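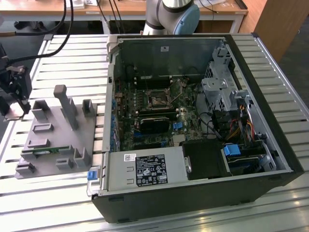
Opening. Wait for people to find chairs. Don't apologise for the font size.

Good evening, Nanddale. The talk is called What's Left in the Box, and it's for anyone with an old desktop tower in the garage that they've been meaning to deal with since the last time they meant to deal with it.

First rule: lay it on its side, open face up. I did my first one standing up and spent the evening fishing a screw out from under the board. (Pause. Someone will nod.)

Take the tour slowly. The big green board is the motherboard. Empty CPU socket near the top, with the metal frame that would hold the chip down. No chip, so don't bother looking for the on button. Memory slots are the black row along the upper part.

Point out the blue bits. Blue clips down the rear for the expansion slots, a blue handle on the hard drive bay, a blue tab at the end of the power supply. Somebody at the factory liked you and coloured in the parts you're meant to touch. Start there. Put the big screwdriver back.

Cables: yellow, red and black, in bundles. Take a photo before you unplug anything. You'll say you'll remember. I have a shoebox that says otherwise.

Power supply. SLOW DOWN. Silver box, label full of tiny print. It comes out whole and it stays whole. Unplugged doesn't mean safe inside. Ask the room to repeat this, even if it feels like kindergarten.

Sorting. The Luvevau depot takes boards and drives in separate tubs, 4 tubs in all, and they will send you home if you mix them. Ask me how I know. Steel cases go in the outside bin. Deal with your data before you hand over any drive.

Money slide. My haul last winter weighed 50 kilos and paid for parking, one way.

Questions, then tea. If asked whether it's worth fixing instead: sometimes, check the price of a chip first. Mention the Krishnan sign-up sheet by the door. Return the Buter screwdriver set, all of it this time.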